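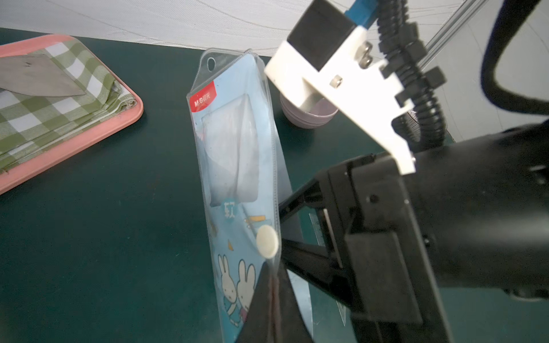 **How long before an event should I order printed giveaways?**

Give yourself six weeks if you can, and more if anything has to be printed in more than one color. Most of the delays I've had came from approving artwork, which always takes longer than you think it will.

I love a good giveaway! Pens, mugs, key rings, those little foam shapes people squash during phone calls, all of it. I've been stuffing and storing the stuff at my kitchen table for years, first for Nillel and now for half the small firms in Cunau, and these are the tips I keep passing along by email. So here they are in one place, updated 10 August 2021, ahead of the Plundine fair in September.

## When the boxes arrive

Open every carton the day it comes. I know, you're busy, and the tape is horrible, but a misprint found right away gets fixed and a misprint found the night before the fair goes home with your customers. Pull a few pieces from the top, a few from the bottom and a few from the middle, and check them against your proof. The phone number is where the mistakes hide. Dial it! I once had a beautiful run of key rings from Raudsepp that matched my proof perfectly, and my proof had the old office number on it. That one was all mine.

Then let everything air out. Foam toys and rubbery key rings can smell pretty strong straight from the carton, and a day with the flaps open in a dry room does wonders. Keep them off a sunny windowsill though, because bright colors fade and soft foam goes crumbly.

Write on the outside of each box what's in it and when it came. On the side, not the lid - you'll stack them, and then the lid is no use to you at all.

## Pens

- Store them flat, or tips down in a jar if they're going out soon.
- Scribble with a handful from every box before you hand any out.
- If a ballpoint won't start, roll the tip between your warm palms for a minute, then try it on the rubber sole of a shoe. Works more often than you'd expect.
- Gel pens hate a hot car. Bring them inside with you!

Laine Grigaitė taught me to rubber-band pens in bundles with the logos all facing one way. It looks terrific in a bowl, and it means you can refill the bowl in seconds when there's a line at your table.

## Mugs and other breakables

Printed mugs get washed before they're given, by hand, in plain warm soapy water. There's often a bit of dust inside from the packing. Dry them completely, mouth up, or you'll trap a musty smell when you wrap them.

For wrapping I've gone back to plain tissue, two sheets per mug, with one pushed down inside and around the handle. Newspaper is free and I used it for ages, but the ink rubs off on white glaze and then you're washing everything all over again.

To find out if a print will last, scratch it lightly with a wooden toothpick on one sample mug, and run that same mug through your dishwasher over and over for a couple of weeks. If the logo is already going cloudy, tuck a "hand wash" card in with each one. People don't mind being told. 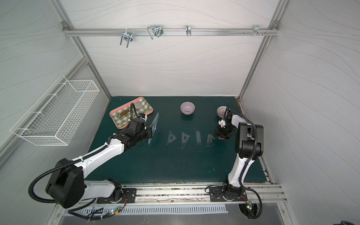 **What's the easiest way to get a price sticker off a glossy giveaway?**

Warm it with a hair dryer on low for half a minute and peel slowly from one corner. Any stickiness that's left comes off with a drop of cooking oil on a soft cloth, followed by a wipe with soapy water so the surface isn't greasy.

Try the oil on one spare first. It's fine on glazed mugs and most hard plastic, but it'll soak into cardboard, cloth and anything foamy and leave a dark spot that's there for good. And please skip nail polish remover on printed plastic - it takes the logo off along with the glue. Ask me about the rulers sometime.

## Filling goodie bags without losing your mind

This is my favorite part, and I've got it down to a real kitchen-table assembly line. Clear the table, put your items in a row in the order they go in, and walk the row with one bag at a time. Sitting and reaching across is slower and your back will complain by lunch.

The order matters more than you'd think:

1. Flat paper things first, against the back of the bag, so they stay straight.
2. Heavy things next, on the bottom.
3. Soft and light things on top.
4. Anything with your name in big letters goes in last, facing front.

We did 300 bags this way last year, Aigars Jankauskaitė and me and a very large pot of coffee, and it took one evening. Pack them into cartons of 50 as you go and tape each one shut when it's full. If you come up short at the end you'll know which carton to blame. (For one job I'd have 51 in a carton every single time, and I still have no idea how.)

Keep the candy separate until the morning of the event. Chocolate especially! One warm afternoon in a closed van and you've got brown leaflets. 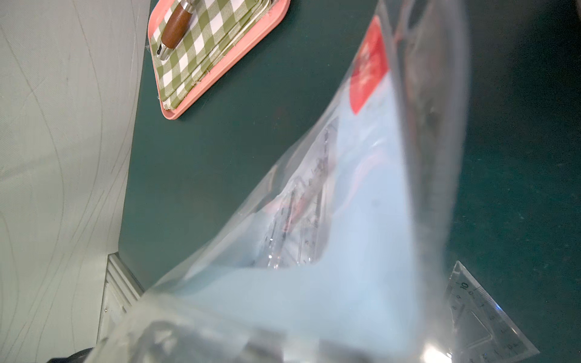

*Clear bag with a red label and a pale blue tint inside.*

## Tote bags

Cotton totes arrive with fold lines you could cut yourself on. You don't need to iron the whole batch. Hang them in the bathroom while somebody has a long shower, then smooth them by hand. For the few that go on display, iron inside out on medium with a tea towel over the printed area. Never put a hot iron right on the print, it'll lift or smear or stick to the iron, and then you've got two things to clean.

Roll totes to carry them, and they'll come out with soft curves in place of sharp creases. Around a dozen rolled totes stand up nicely in a shoebox.

If one gets a smudge during packing, white bread rolled into a ball picks up light dirt surprisingly well. My grandmother did wallpaper with it.

## Squeezy toys

Soft foam picks up every speck of lint in the house, so wipe your table before you tip them out. A damp cloth with a tiny bit of dish soap cleans them up, then let them dry on a cake rack overnight. Don't wring them. They'll hold water in the middle and feel awful in somebody's hand the next day.

Never store them squashed under something heavy either. They bounce back after an afternoon, but after a whole winter under the brochures they stay whatever shape you left them in. I had a box of foam houses that came out as foam garages.

## Storing what's left over

There's always some left over, and it's worth saving. A dry closet beats a basement or an attic every time. Put a few of those little moisture packets from shoe boxes in with anything paper. Rubber bands rot and leave marks, so take them off your pens before you put them away for the season and use a strip of paper and tape.

I like to hang the light stuff where I can see it - lanyards, key rings, small bags. A rail with a few hooks takes up hardly any room, and a basket on the wall next to it will hold the bits that won't hang. 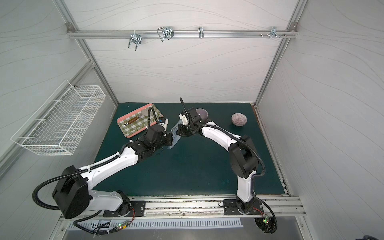 *Hooks along the back rail, wire basket on the left.*

Keep one sample of everything you ever give away, in one box, with the supplier and the price you paid written on a tag. When somebody rings to ask for "those great ones from that time," you'll have them in your hand in a minute.

And old logo leftovers? Schools and daycare centers are usually thrilled with pens and notepads, whatever's printed on them. Call first and ask what they need. Magnets go quickest around here, and last year's wall planners make excellent drawing paper on the back.

If you're coming to Plundine in September, bring me your weirdest leftover and I'll swap you for something out of my box!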